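How to Hold a Weekly Household Meeting

A household meeting is a fixed time when everyone who lives in the home talks about chores, plans and complaints. The steps below suit two or more people, including children old enough to sit through it.

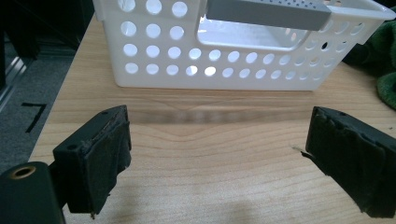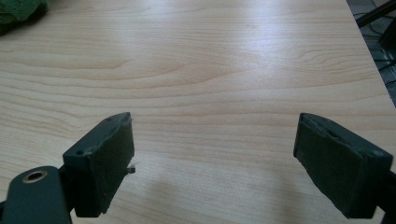
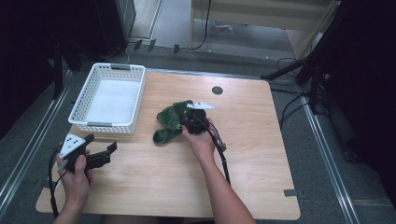 Written by the Home Life Editor, Flurgate

Before you start

Pick a time that does not change. Saturday morning works for most families. Set a timer for 16 minutes. Phones go in another room.

Step 1. Choose a leader and a note taker. Rotate both jobs each week. A parent should not lead two weeks in a row.

Step 2. Review last week's notes. Read each item aloud and mark it done or open. Do not discuss why an item is open yet.

Step 3. Take turns. Each person gets 2 minutes to raise one issue. Others do not reply until the turn is over. Use "I" statements: "I can't sleep when the TV is on late."

Step 4. Restate. The person most affected repeats the issue in their own words. The speaker confirms or corrects it. Repeat until the speaker agrees.

Step 5. Propose a trial. Agree on one change per issue and run it for one week. Write down who does what.

Step 6. Close on time. Carry unfinished items forward.

If a discussion gets heated

Stop the timer and take a break. Resume the same day if possible. If the same issue stays open for four meetings, move it to a separate talk between the people involved.

Notes should be kept where everyone can read them.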